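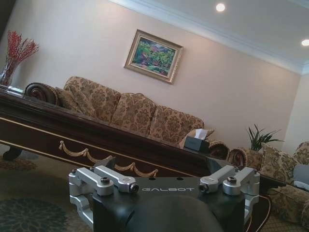
Start with the back cushions, as they do the most sulking. Pull them all out, stand them on the floor and thump each one on both sides until it remembers it was once square. On a big damask sofa like this, with three puffy cushions along the back, put them in from the two ends and let the middle one fight for its place. The throw pillow goes into the corner by the rolled arm, last of all.

Next, the pattern. Brown scrolls on beige and gold will hide biscuit crumbs for years - a blessing until someone runs a hand down the seams. Use the narrow nozzle and go slowly.

Then the coffee table. Dust the top with a soft dry cloth, along its length. If yours has rope swags on the apron, leave the duster in the cupboard and use a clean 2 inch paintbrush, working downwards from each knot. Do not tug. I tugged once, in Hamonport, and spent the evening with a needle and a bad temper.

Polish goes on the cloth, never on the table. I use Stinora, a very small dab, and keep it well away from the cords.

Carved legs: same brush, more kneeling.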